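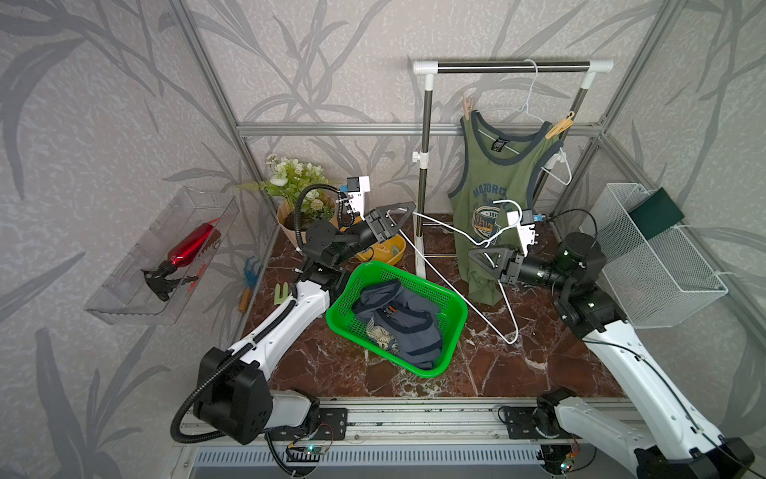
Two-arm laundry cell, right gripper on a hanger, tank top on the rack.

Thread on what we learned from the Leka clothes-hanging runs – one method, one result.
14 replies · 21 shares

The method is relabelling. When a run fails we keep it, cut it at the last good grasp and label that part as a finished subtask. Policies train on the full runs plus the cut ones.

We had 2,000 teleoperated runs to start with. Without relabelling, the policy hung a garment and let go cleanly in 21 of 62 trials. With it, 38 of 62. Same network, same training time.
2 comments

Most of the gain is in the hanger grasp. Thin white plastic on a glossy marble-pattern floor is hard for the wrist cameras, and the failed runs hold a lot of good hanger pickups we used to throw out.

It did nothing for clothespins. Both policies drop them at the same rate.

Wallpaper, flooring and props get changed between batches. The Wullesex group kept theirs plain grey and saw a smaller gain – we don't know yet if that's the cause.

Labels and cut points go up on Mirovora in November. Raw video will take longer.
9 shares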